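Devulis brings back its kitchen swap night in May

I'm so happy to say it: our kitchen swap night is on again, and we've moved it to the bigger hall in Odov!
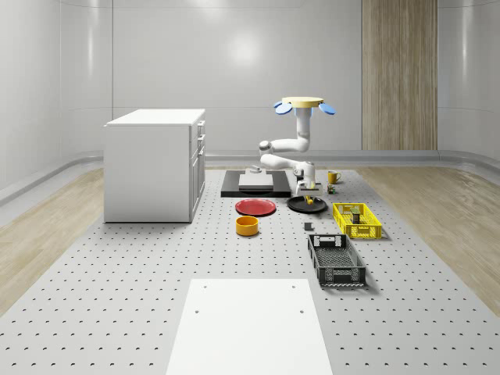 Magdy Fahmy told me last year's was over far too early and that the good baking pans went in the first hour, so we're opening at 2 and staying until 8. Bring clean pots, cookbooks, odd lids (yes, really), and take home whatever you like. We have room for 300 people and entry is free. Questions? Call Zuzana Doležal at Devulis, extension 771.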